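Marking out the work table

Posted Feb 2, 2023

For a long time I wanted to put some order on the big table where I sort and pack my small orders. Everything had a place in my head, but not on the table. The scissors walked away, the labels went under the paper, and every November, when there is more to send, I lost half of the evening looking for things.

My neighbour Ryszard Makowska told me to divide the surface with tape before I bought any organiser. He did it in his own workshop and after 7 weeks he knew exactly which boxes he needed. I had a catalogue from Flirnel open already, with a very nice set of drawers, but I closed it and went for a roll of tape.
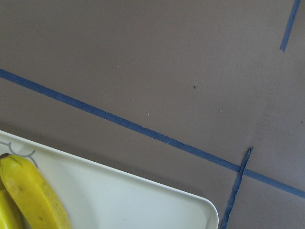
My first plan was made on squared paper, with a ruler, and it was very beautiful. The table did not agree with it. I wanted one long line to separate the packing side from the rest, and shorter lines to cut the space into fields. Blue painter's tape is good for this work, as it can be lifted and put down again, but it tears how it wants. Where two strips cross, the end of one is ragged and a small flap stands up. I started to cut the ends with scissors, then I stopped. For a trial it is good enough.

The trays were the next question. I put each one down with its contents and moved it until my hand found it easily – this took longer than the taping. The tray for envelopes changed its field three times. Stamps and labels now live together, on the right, and string is further back, as I use it less.

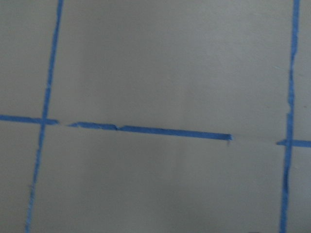
Do the lines have to be perfectly straight?

Only if you plan to paint over them or to fix something along them. For sorting and packing, it is enough that you can see at once where one field finishes and the next begins.

I will leave everything like this for 20 days and write down what annoys me. Sérgio Tavares, who buys from me since the beginning, already asked if I will make a separate field for the bigger parcels. I think yes, on the left, but first I must find another place for the lamp.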